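Picking a wall color for a north-facing room

zadura866
Posted 4/28/18
Moving to Romerdale and the spare room gets no sun. My sister says white. I'm leaning gray. Opinions?

nprothero
White looks dingy without sun. Go gray.
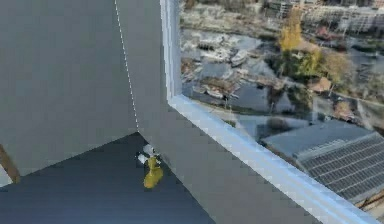

margate_rhodri
Disagree with gray. I did two rooms in it and repainted both by January. If you do go that way, keep it flat and smooth like the big wall in the picture — and think hard before pairing it with a dark slate-blue floor.

nprothero
Mine is fine after 4 years.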